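Section 3: Creating and Saving a Character

Flernura stores each character in a separate slot. The steps below apply to the desktop edition and assume that the game has been installed and a player account is active.

1. From the title screen, select New Journey, then choose an empty slot.

2. Select a home region. Players who choose Dresum begin with a bow and 50 arrows. Players who choose Ogura begin with a staff and one healing charm. 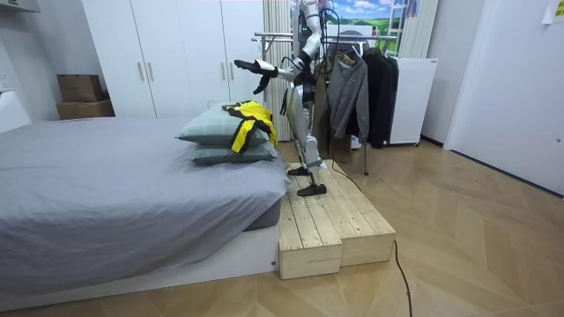
3. Enter a name of no more than 15 letters. Spaces are permitted, but numerals and symbols are not.

4. Assign the 3 starting skill points. Any points left unassigned are kept and may be used at the first campfire.

Note: The home region cannot be changed after step 4. Names may be changed at the Registry in Brellmont once the character reaches level 2.

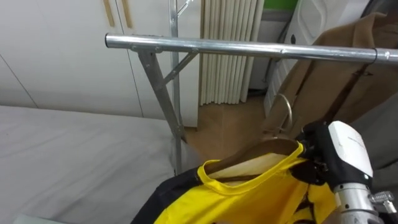 5. Select Confirm. The game writes the first save file and loads the opening chapter.

Saving During Play

The game saves automatically when the character enters a town or rests at a campfire. To save manually, open the Journal, select Record, and wait until the quill icon disappears from the corner of the screen.

Caution: Do not close the game while the quill icon is displayed. Doing so may damage the save file, and items collected after the previous save may be lost. 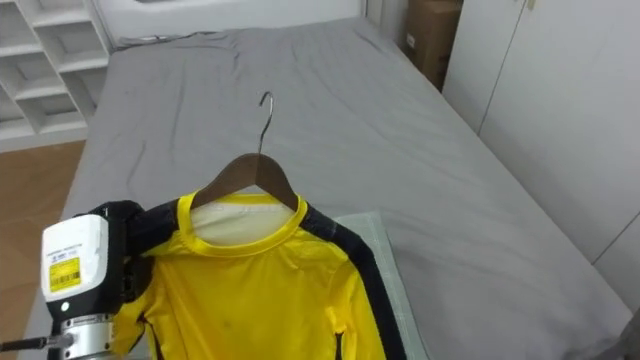 Manual saves are disabled during boss battles and inside the Sunken Keep. Leave the area through the marked gate before opening the Journal.

To delete a character, highlight the slot, hold the Remove key, and enter the character's name when prompted. Deleted characters cannot be restored.

Section revised Tuesday, December 18, 2018. Manual editor: Kanako Kaneko.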